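Stand: September 2021

Aufbewahrungskorb Anent, Größe M, für Plüschtiere und Kissen. Hersteller: Kisero. Bei uns im Verleih und im Verkauf über Ferkport.

Der Hersteller nennt den Anent eine »Ordnungslösung fürs ganze Kinderzimmer«. Wir haben ihn trotzdem ins Sortiment genommen. Es ist ein Korb aus Filz mit zwei Griffen, 600 mm lang und 400 mm breit, und wer sich davon ein aufgeräumtes Zimmer verspricht, sollte vorher überlegen, wie viele Tiere überhaupt hineinmüssen. Glatte, kurzhaarige Tiere stapeln sich gut. Bei Plüsch mit langem Fell sieht die Rechnung anders aus, und lange Ohren hängen grundsätzlich über den Rand.

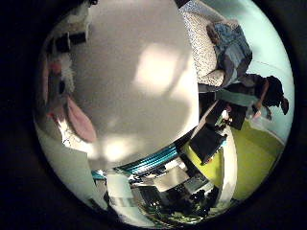

Die Angabe »für bis zu 50 Stofftiere« auf dem Karton halten wir für Wunschdenken. Vielleicht stimmt sie für Schlüsselanhänger. Dinesh Alva hat beim Hersteller nachgefragt, welche Größe dabei angenommen wurde, und eine freundliche Mail ohne Zahl bekommen. Wir drucken die Angabe deshalb nicht ab.

## Material und Pflege

- Filz aus Polyester, grau meliert, Boden doppelt gelegt
- Griffe angenäht, bei unserem Muster sauber
- feucht abwischen, nicht in die Maschine
- »fusselfrei« laut Etikett; helles Fell nimmt von neuem Filz trotzdem graue Fasern an, also die ersten Wochen lieber ein altes Handtuch hineinlegen

Für die Tiere selbst gilt, was auf dem jeweiligen Pflegeetikett steht. Zottiges Fell verfilzt, wenn es wochenlang unten im Stapel liegt, und danach hilft auch die weiche Bürste nur noch halb. Die mitgelieferte Bürste ist übrigens zu hart. Mio Hoshino nimmt eine für Babyhaar. Augen aus Kunststoff bekommen Kratzer, sobald Bausteine oder anderes hartes Spielzeug mit im Korb landen. Das steht leider in keiner Anleitung. Große und kleine Tiere zusammen gehen, die großen gehören nach unten.
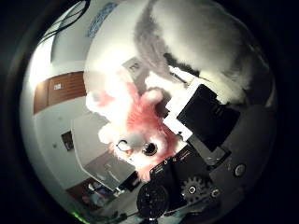

## Zubehör

Der Deckel (Onishi, passend für Größe M) kostet extra und schließt nur, wenn der Korb nicht voll ist. Wir raten ab. Die Trennwand dagegen ist brauchbar, auch wenn sie ohne Klett geliefert wird und beim Tragen verrutscht.

## Bestellung

Artikelnummer 2478. Rückgabe nur unbenutzt und ohne Tierhaare, damit meinen wir auch die vom Plüsch. Größe L ist seit März angekündigt, ein Liefertermin liegt uns nicht vor. Fragen zum Verleih an Darren Cheetham.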